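最終更新:11月
読了時間:9分
シェア 254 コメント 40

機械の腕が来た作業場で、手を動かす側が覚えておくこと

うちの作業場に腕型のロボットを入れるという話が出てから、朝の打ち合わせが長くなった。中古家具の手入れと出荷をしている小さな所帯で、オブラ(Obura)という屋号でやっている。タンスや棚を引き取り、拭いて、直して、引き出しの滑りを見て、必要なら塗り直して送り出す。その途中にある「置く、持ち上げる、どかす」を機械に任せれば楽になる、というのが売り込みの中身だった。

先に書いておくと、私はあまり信じていない。とはいえ動き出したものを横目で見ながら毎日働いているので、そのなかで覚えたことはある。前半は機械がなくても役に立つ家具の手入れの話、後半が機械と一緒に働くときの話。急ぐ人は後半からどうぞ。

天板を拭く前に、まず手のひらでなでる

雑巾を持つ前に素手で天板をなでてほしい。砂粒がひとつ残っているだけで、拭いた跡が弧を描いて傷になる。白い塗装だとこの弧が斜めの光で浮き上がってきて、いちど気づくと毎回そこに目が行く。

なでる方向は木目に沿って、奥から手前へ。指先より手のひらのふくらんだところのほうがよくわかる。引っかかりがあったら、やわらかい刷毛で手前に掃き出す。息で吹くのはやめたほうがいい。唾が飛ぶし、粒は縁の溝に逃げ込むだけだ。

機械の導入を説明しに来た人に、この「なでる」はどうするのかと聞いたら、カメラで見るので要らないと言われた。カメラに映る砂粒なら私の目にも見える。困るのは見えないほうの粒で、そこの話は最後までかみ合わなかった。結局、なでる仕事は人間に残っている。楽になるはずだった工程表の中で、ここだけは時間が一分も減っていない。

引き出しは抜いて、順番に並べて、順番どおりに戻す

同じ形に見える引き出しでも、入れ替えると渋くなる。長く使われたものは一段ごとに減り方が違うからだ。抜いたら裏に鉛筆で段の番号を書く。テープは糊が残るので使わない。

滑りが悪いときは、いきなり蝋を塗らずに、桟の底を乾いた布でしごく。たいていは黒い粉がついてくる。それを取ってから白い蝋燭を軽くこすりつける。うちではバダード(Badard)の固形蝋を置いているけれど、仏壇用の蝋燭の残りで十分間に合う。塗りすぎると埃を呼ぶので、二往復でやめる。

取っ手のねじは、緩んでいても力いっぱい締めない。前板が薄いと裏側で割れる。止まったところから、ほんの少し戻して終わりにする。これも機械にやらせる案が出て、試す前に立ち消えになった。力の加減を数字で書いてくれと言われ、書けなかったのは私である。そのときは少し恥ずかしかったが、家に帰ってから考えると、数字で書けないことを二十年やってきたのだから別に恥じることもなかった。

白い塗装の黄ばみには期待しない

中性洗剤をぬるま湯で薄めて、固く絞った布で拭く。それで落ちるのは手垢と台所の油で、塗膜そのものの黄ばみは落ちない。漂白剤を試したくなる気持ちはわかるが、つやが抜けて、そこだけ粉を吹いたような肌になる。黄ばみは塗り直すか、そういう色として売るかのどちらかしかない。

乾くまで上に物を置かないこと。急いでいるときほど、工具や伝票をひょいと載せてしまう。うちでは塗ったものに棚番号の札を立てて、札があるあいだは物を置かない決まりにした。いまは404番と407番がその乾燥待ちの場所で、札の数字が似ているので何度も取り違えた。新しく札を作る人は、離れた番号にしておいたほうがいい。

ここから機械の話

うちで試しているのはプロヴァッハ(Provach)という仕組みで、腕をいきなり現物に触らせず、まず画面の中の家具で動きを作る。倉庫はオストソープ(Ostthorpe)にあって、そちらに運び込む前に画面の中で済ませておくのだそうだ。家具が壊れないという点は認める。画面の中のタンスなら、いくら落としても苦情は来ない。

ただ、画面の中のタンスはきれいすぎる。引き取ってきたばかりの品は、天板が反っていたり、角が欠けていたり、前の持ち主のシールが残っていたりする。反った板にまっすぐ物を下ろせば、先に当たるのは片方の角だ。人間はそこで手首をゆるめる。その「ゆるめる」がどこまで入っているのか、説明を三回聞いても私にはわからなかった。

物を置かせる練習に、大事な物を使わない

つかませるなら、まずは傷んでも惜しくない小さな角材がいい。現場で使うなら端材をいくつか切って、角を紙やすりで丸めておく。角が立ったままだと天板に当たったときに点で凹む。丸めてあれば凹んでも浅く済むことが多い。底にフェルトを貼りたくなるけれど、練習の初めのうちは貼らないほうがいい。フェルトがあると下手な置き方でも音がしないので、直すべきところがわからなくなる。

これは人に教えるときも同じで、新しく入った人にはまず裸の木片を天板に置いてもらう。こつん、と鳴るうちは花瓶を持たせない。

傾いたまま下ろすな、とだけは言っておく

縦に持った細長い物は、傾いたまま下ろすと下端の角から着く。着いてから手を放せば倒れる。倒れた先にガラスや画面のある物があると、損は天板の傷だけでは済まない。

手でやるときのコツは、下ろしきる少し手前でいったん止まること。そこで傾きを直して、底が平らになってから最後の分を下ろす。急いでいる人はこの一拍を省く。機械の動きを決める人にも同じことを頼んだら、止まると一個あたりの時間が延びると渋い顔をされた。一個あたりの時間が延びるのと、天板を一枚塗り直すのと、どちらが長いかは塗る人間に聞いてほしい。塗り直しは乾燥を入れれば翌日までかかる。

置く場所のそばにある物を先にどかす

天板の上に何かが立ててあるなら、作業の前に下ろす。写真立て、時計、タブレットの類。人間は避けながら働けるが、避けながら働くと必ず肩に力が入り、夕方には首が痛くなる。機械に首はないけれど、避けさせるには余計な設定が要って、その設定をするのはやはり人間だ。どかすほうが早い。

どかせない事情があるなら、せめてあいだを広く取る。

白いチェストに、白い腕。画面の中だとどちらも新品の顔をしていて、左に黒いタブレットを立てたまま、茶色い小さなブロックが天板のすぐ上まで来ている。ブロックは縦に挟まれて、傾いている。私ならこの高さで一拍置く。置く先のタブレットとのあいだが空いているのは、まあ、よしとする。

減った仕事と増えた仕事を、同じ紙に書く

導入の説明では、減る仕事の話ばかりが出る。持ち上げる回数が減る、腰が楽になる、と。腰の話は私も聞きたかったので、そこは真面目に聞いた。けれど増える仕事は紙に載っていなかった。端材を切る、床に印をつける、朝に腕の動く範囲を掃く、止まったときに見に行く、直したことを記録する。どれも短い仕事だが、短い仕事は誰の分担にもならないまま、近くにいる人のものになる。

うちでは壁に紙を一枚貼って、左に減ったもの、右に増えたものを書くことにした。書くのは気づいた人で、書式はない。ひと月たって、右のほうが長い。左に書いてある一行は大きいので、行数だけで勝ち負けを言うつもりはないけれど、右の列を見せたら分担の相談が初めて始まった。それまでは、増えた分はないことになっていた。

もうひとつ、休憩の取り方が変わった。前は重い物を一本運んだら自然に立ち話になって、そこで「あの引き出し、渋いぞ」といった話が回っていた。機械の横についていると、区切りがこちらの都合では来ない。話が回らなくなって、同じ引き出しを二人が別々に調べていたことがある。いまは午前と午後に一度ずつ、手を止めて品物の前で話す時間を取っている。短くても取ったほうがいい。

止め方は全員が手で覚える

止めるボタンの場所は、口で教わっただけでは体が動かない。全員が一度は自分の手で押すこと。塗装の手袋をしたまま、片手がふさがったまま、後ろ向きからも押してみる。押したあと再開に手間がかかるので嫌がられるが、嫌がられるからこそ先に済ませておく。

再開の手順は別の紙に書いて、止め方の紙とは離して貼る。並べて貼ってあると、慌てたときに読む場所を迷う。字は大きく、行は少なく。

画面の中でうまくいった日に、現物の予定を入れない

画面の中で何度成功しても、それを理由に翌朝の出荷を組まない。これは私の意地もいくらか入っているが、現物の天板には反りがあって、蝋が残っていて、季節で引き出しが膨らむ。初めて現物に触る日は、売り物にならない一台を用意して、それだけで半日使うつもりでいる。うまくいけば早く帰ればいい。
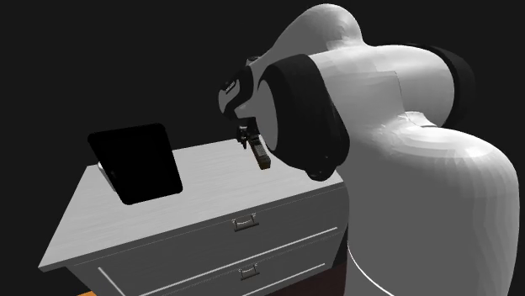

片づけのついでに

角材の端切れは捨てずに箱に取っておく。練習用のほかに、ぐらつく脚の下のかいものにもなる。濡れたまま入れると箱ごとかびるので、乾かしてから。蝋のついた布は端材と一緒にせず、蓋のある缶へ入れる。

シェア 254 コメント 40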